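Search this site Enter keywords Go

Skorkwood Eyewear Repair — Bench Assistant Wanted, Part Time

Most ads for this kind of work promise a "fast-paced creative environment." We doubt there is such a thing in spectacle repair. You will sit down, look at a pair of glasses, and decide whether it can be saved. Many can't, whatever the owner was told at the store.

We need one person for 8 hours a week, starting March 2020. Thin frames are the bulk of it: bent temples, rims pulled out of true, hinges somebody has already tried to fix with glue.
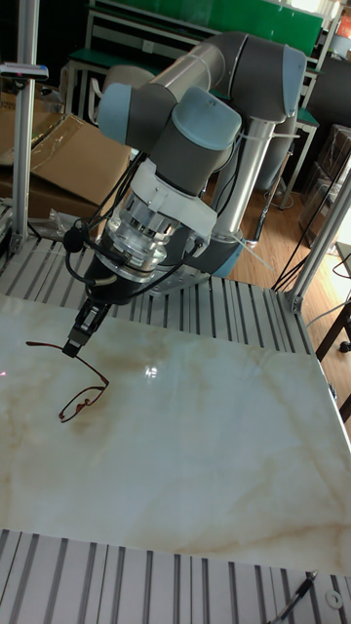 We don't care much for certificates. Plenty of people arrive with a Kirui course behind them and still pick up glasses by one temple. Show us a frame you straightened yourself, and tell us what went wrong the first time. If nothing went wrong, we will have questions.

Steady hands and decent close-up vision (corrected is fine) are required. "Passion for eyewear" is not — we have never worked out how to test for it.

Write to Severino Arroyo, Skorkwood, Box 217, Plarkdale. One page, please. Quote job number 2346.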